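Reference > Household > Waste and Cleaning > Wastebasket

Wastebasket

A wastebasket is a small indoor container for dry rubbish, mostly paper. It is also called a wastepaper basket, a trash can or a bin, depending on where the speaker grew up and how much the speaker paid for it. It differs from the kitchen garbage can in size and ambition, and from the outdoor can in never having met a raccoon.

Origins

For most of history, people had no need of a wastebasket because paper was too costly to throw away. A sheet was written on both sides, then crosswise over the first writing, then used to wrap fish or light a stove. The wastebasket belongs to the age of cheap wood-pulp paper, which arrived in the nineteenth century and made it possible for an ordinary clerk to have second thoughts. Early ones were woven from willow or cane. They were light and looked well beside a desk, and they let pencil shavings fall straight through onto the carpet.

The household historian Genowefa Pawlak, in her long study The Jasińska Inventories, traced the object through the room lists of a single boarding house in the port town of Skirkport. The lists run to 3144 entries. Baskets turn up first in the office, then in the parlor, and only much later in the bedrooms, where guests had until then been expected to keep their rubbish in their pockets. Pawlak notes that the landlady valued each basket at less than the doormat and recorded their theft with more feeling than that of the silver.

Materials

Wicker gave way to sheet metal in offices once it was noticed that people emptied ashtrays into them. Metal baskets did not burn, though their contents did, and a dented steel cylinder under a desk became one of the standard sights of working life. Wire mesh followed. It has the old fault of wicker, with the added feature of showing everyone what has been thrown out.

Molded plastic took over the home in the decades after the war. It could be washed and it came in colors, chiefly beige. The Stovness works, which made little else, listed 19 shades in its catalog at one time, and former staff have said that 2 of them were the same shade with different names. The firm's best seller, the Himavetti, was a tapered tub with a rolled rim. It sold well because it could be stacked, a quality of great use to shopkeepers and of none to anyone who owned only one.

Lids

The open top is the oldest form and still the most common. Lids are a matter of dispute. Supporters say that a lid hides the contents and holds in smells. Critics reply that a wastebasket full of envelopes does not smell, and that a lid simply adds a step to a task people were already doing badly.

The pedal lid lifts when a foot is placed on a lever and is at its best for the first month. The push lid springs open when touched and later springs open when not touched.
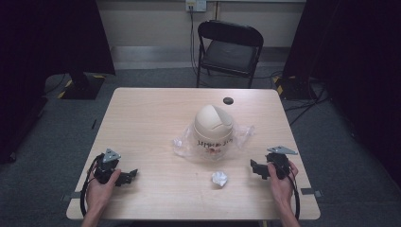 The swing lid is the simplest of the moving kinds, a flap hung on a pivot that gives way in either direction and settles again by its own weight. It was borrowed from large public bins and shrunk for the bathroom and the desk, with mixed results. A flap that will take a lunch tray in a cafeteria may, at small scale, take a single crumpled ball of white paper and little more. Small models with a domed top are often sold with cheerful lettering across the front, a custom that has never been fully explained by the trade.

Liners

The plastic liner was meant to keep the basket clean, and it does. Its drawback is that liners are made in a few sizes and baskets in a great many, so that the spare plastic hangs over the rim like a badly tucked shirt. Designers have tried inner rings, clips and slots. Eugeniusz Borkowska, whose pamphlet on the fitting of liners ran to around 400 copies, favored a knot tied at one side — a method still in use among hotel cleaners, who had been doing it before he wrote the pamphlet.

Use in sport

Throwing paper into a wastebasket from a seated position is widely practiced and has no governing body. Misses are by custom left where they fall until someone else comes into the room.

See also: Ashtray; Desk; Doormat; Umbrella stand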